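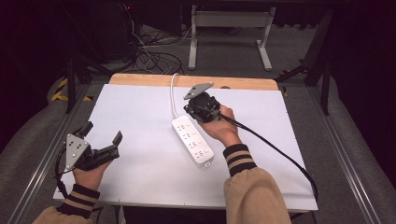
# The Software Between the Hand and the Robot

Plug things in for an hour and you start to notice how much your fingers know. You find the slot by feel, you wiggle a little, you push harder once the prongs line up. Getting any of that into a computer program is the job of the small software group at Zivthorpe, and after two days in their building I came home and bored my whole family talking about power strips.

The group builds the tools that turn human demonstrations into something a robot controller can learn from. A person picks up a pair of hand-held grippers and does a task the way a robot would have to do it, with two fingers a side and no palm. The software records where each gripper is, how far open it is, and what the cameras saw. Later a learning program goes through many such recordings and works out a policy, a rule for what to do next given what the robot sees now.

It sounds simple when you say it fast! Elikem Frimpong, who writes most of the recording code, laughed when I said so. "The learning part gets all the talks," she told me. "I spend my days on clocks."

## A fight with time

Clocks are the first thing everyone here wants to show you. Each gripper reports its own stream of numbers, the cameras report theirs, and no two devices agree on what time it is. A gap of 30 milliseconds is too short for a person to care about, but it's plenty to wreck a recording. The gripper data says the fingers closed, the matching picture shows them still open, and a learning program fed enough of that will happily learn to grab at air.

Frimpong's answer is a tool called Druvusside, which started as a weekend script and is now the thing the whole lab leans on. It watches all the streams while a person is working and keeps a running guess of how far each device's clock has drifted. When the guess gets shaky, the tool beeps. When it gets bad, the recording is dropped and the person starts over.

I tried it. I got beeped at, a lot, mostly on account of my habit of opening and closing the fingers while I think. (Everyone does this, I was told. There's a filter for it now.) What surprised me was how quickly the beeping changed the way I moved. I slowed down before contact and sped up in the open air, and when I looked at my last recording next to my first, the line on the screen had gone from a scribble to something almost graceful.

## Where is the plug?

Perception is Theophilus Mensah's corner, and he talks about white plastic the way a sailor talks about fog. A white power strip on a white board is a hard thing for a program to see well. The edges are faint, shadows look like objects, and the cord can bend into any shape it likes.

His first system tried to fit a full 3D model of the strip to every camera view. It worked nicely until a hand or a gripper got in the way, and in this kind of work something is always in the way. The newer one, Baidoo, gives up on the full model. It tracks a handful of useful spots, such as the corners of the strip and the place where the cord comes out, and attaches a confidence score to each. If a spot disappears behind a gripper, the score drops, and the planner is told to trust its memory for a moment.

"A guess is fine," Mensah said. "A guess with a number on it is great. A guess that looks like a fact will break your robot."

The cord is still the sore point. Baidoo follows it as a chain of short links and does pretty well when it lies in a single curve. Cross it over itself and the chain can jump from one strand to the other, and then every link after the crossing is wrong. Mensah has a folder of these failures, which he scrolled through for me with real affection.

## Planning for two

Two hands bring their own trouble. A planner that treats them as separate machines will have them bump into each other, and one that treats them as a single big machine takes forever to think. The group settled on a middle path. One arm leads, the other gets a looser plan that bends around it, and the roles can swap partway through a task. People do the same thing without noticing: hold the strip with one hand, work with the other, then trade.

To decide when the swap should happen, the team went back to the demonstrations. They had 2574 recordings by the time I visited, and a script called Jilisdale combs through them looking for the moment when one gripper goes still and the other gets busy. Those moments become labels, and the labels teach the planner when to hand over the lead. Before Jilisdale, Frimpong marked them by hand. She got through about 40 in an afternoon and says she never wants to hear the word "label" again.

The part I loved most was the replay screen. You pick any recording, drag a slider, and see both gripper paths drawn as colored threads, getting thicker where the person hesitated. Thick spots show up right before contact, almost every time. Watching them, you can feel somebody making up their mind.

Frimpong wants the next version of the tool to measure that hesitation properly and pass it to the planner, so that a robot would slow down in the places where people do. Mensah would like her to fix the export button first. They were still arguing about it, cheerfully, when I went to find my coat.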